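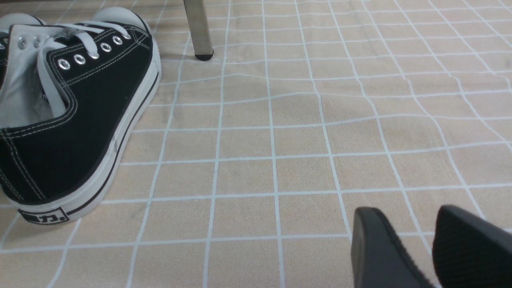 Black canvas high-top on a beige mat.

About Estberg

Estberg is a wildlife monitoring group. We count ground-nesting birds and check traps on 3000 acres of public and private land. Leilani Greenberg and Tobias Fitzsimmons started the group after a poor nesting season on the lower creek.

We have 2 paid staff. Sunita Iwasaki runs the field surveys and Iñaki Escobar keeps the trap records. Survey results are posted each March, including the years when numbers drop. We do not use poison baits.

Landowners can ask for a site visit at no charge. Our office is in Room 401, open weekday mornings.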